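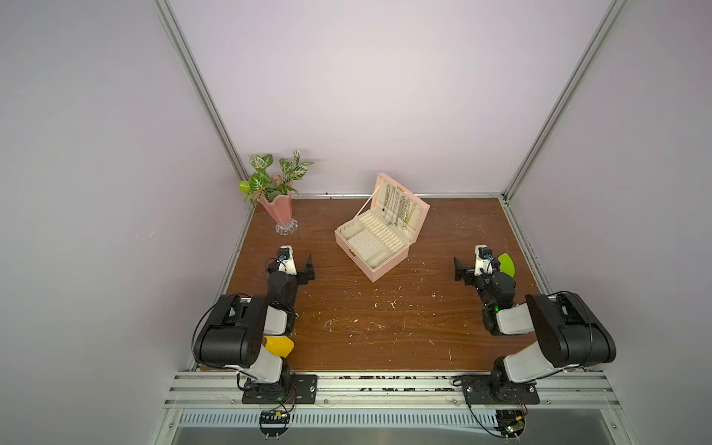 Two arms over a wood-grain tabletop, lavender walls on three sides.

Trellbridge Jail Roster Records

README, last touched in May

Contents: 1385 booking records from the county jail at Trellbridge, typed up from public rosters. One row per booking, so a person booked twice is two rows. The county prints its rosters in a font best described as punitive.

Files
bookings.csv — the records
charges.csv — charge codes, joined on booking_id
notes.txt — complaints, mostly ours

Known problems
Release dates are missing for 40 rows. The jail says these people left. It doesn't say when.
Bail of 100 dollars sometimes means 100 dollars and sometimes means a clerk had to type something.
Charge codes changed partway through. Version 2 maps the old ones to the new ones, with the optimism that implies.

Please don't use this to look up your neighbors. Names and birth dates are gone, and booking times are cut to the hour.

Cleaning scripts live in the Hameo repo. Corrections go there too.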